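Kornél Balogh
@kbalogh_walks

1/ In January I decided to learn the old names of the fields behind our village. I thought it would take me two weekends. I am still not finished, and I want to write down what I have learned, for people who have the same idea.

2/ First, what is a field name? Before house numbers and postal codes, people needed a way to say where they were going to work. So every piece of land had a name, even very small pieces. "The wet one." "The priest's corner." "Behind Deák." Most were never painted on a sign.

3/ My wife's family has lived here for four generations. I moved here as an adult and English is my third language, so please be patient with my translations of the names. Some of them have no good translation in any language.

4/ The starting point was a land register in the district archive. It lists 834 parcels. Only 52 of them have a name written beside the number. The clerk who wrote it had beautiful handwriting and a very bad pen.

5/ I copied all 52 by hand, because the archive does not allow phones in the reading room. Then I went out on foot to find them.

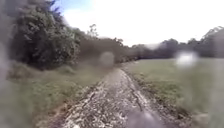 The path out to the fields, with the grass on the right.

6/ The big flat piece is called Pastska. I asked six people what it means and received six answers. The one I believe is from a retired teacher. She says it is a worn-down form of a word for common pasture, where everybody could bring one cow.

7/ In the register the same land is written three different ways on three pages. This is normal. The clerk wrote what he heard, and he was not from here either. I feel some sympathy for him.

8/ Lesson one: say the names aloud. On paper "Jomby" looked like nothing to me. When my mother-in-law read it with her accent, she stopped and said, oh, this is where we went for mushrooms.

9/ Lesson two: do not ask "what is this field called?" People answer "it has no name." Ask instead "where did your father cut the hay?" Then the names come by themselves, with the stories attached.

10/ One story, so you see what I mean. There is a small triangle which the older people call The Debt. A man lost it at cards, his brother bought it back, and the two did not speak again until one of them was dying. The parcel is too small to turn a tractor.

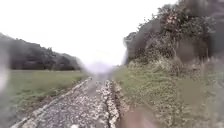
11/ Lesson three: names move. When a farmer bought the neighbor's land, he often used one name for both. Two generations later the smaller name is gone, or it has jumped over the road and sits on a different field. I have two places called Wimier, and both families are completely sure.

12/ I wrote to Siyabonga Moodley, who does similar work with place names in another country. I asked him which Wimier is the correct one. He answered: "Put both on the map, and write down who told you." I now do this with every name.

13/ So my table has five columns. The parcel number, the spelling in the register, the name as people say it, who told me, and the month when they told me. I wish I had started the last two columns from the beginning. I lost a lot of information in the first weeks.

14/ I also record the voices, if people agree. Not everybody agrees. One lady said her voice is too old now, and then she talked for two hours while I wrote as fast as I could. My notes from that afternoon are almost impossible to read.
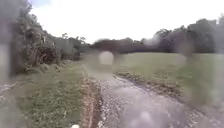 15/ About money, because somebody asked. The copies of the old map sheets cost me 3,868 in our currency, which was more than I expected. Everything else was free, if you do not count coffee and a new pair of boots.

16/ The map will be printed before summer. We ordered 400 copies, one for each household and some more for the school. It is folded, so it fits in a coat pocket. I insisted on this and the printer was not happy with me.

17/ I still have eleven names from the register that no living person recognizes. I will print them at the bottom in a separate list. Perhaps somebody's aunt will telephone.

18/ If you want to do the same in your own village, please start with the oldest people, and go in the morning, when they are less tired. The archive can wait.

19/ Tomorrow I will post the spelling list, with the variants. Corrections are very welcome, also for my English.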